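Covutness sorting hall replaces wooden trays with metal bins

2018-12-07
By the Arneo district desk

The Covutness sorting hall has finished replacing the wooden trays on its mixed household goods line with gray sheet-metal bins. The last of them went into use this week. The work began in March and was carried out in stages so that the line could stay open on weekdays.

The hall takes small items left over from house clearances and shop returns in the Arneo district. Goods arrive unsorted in sacks and crates. Kitchen tools, toys, grooming items and food often come in together, and each piece has to be separated before it can be passed on for cleaning, resale or disposal. Food goes out first, on the same day it comes in.

The bins were made by Rornar, a sheet-metal shop on Pylypenko Street. The order was for 300 units, of which 16 are held as spares. According to the hall, the old trays absorbed moisture, split at the corners and could not be washed down between loads. The metal bins are hosed out at the end of each shift and stacked upside down overnight.

Bins are used in pairs. One holds the unsorted load and the other takes pieces as they are cleared. Items are spread in a single layer where possible, which limits scratching and keeps small pieces from being missed under larger ones. Long-handled items are laid flat. Glass and blades are taken out at the intake table and do not reach the bins.

Surface wear has been the main complaint so far. The pale finish on some of the sloping walls has scraped through to darker metal. The hall does not consider this a fault, and the worn bins will stay in service. Rornar has been asked to quote for a harder finish on the next order.

Pairs are held together with ordinary spring clamps. A fixed bracket was tried on line 2 and dropped after it slowed down washing.

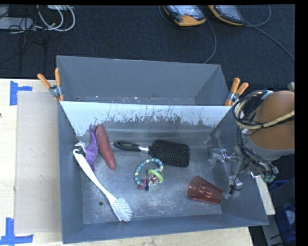 A pair of bins clamped at the shared edge. The load in the front bin includes a toy dinosaur, a sweet potato, a dish brush and a paddle hairbrush.

The hall logged 1009 sacks and crates in the month before the last trays were removed. Figures for the new bins will be reported once a full month has been recorded. Intake hours are unchanged. Food should be packed in a separate bag and handed in at the side door.

Last updated: Friday, 4:10 p.m.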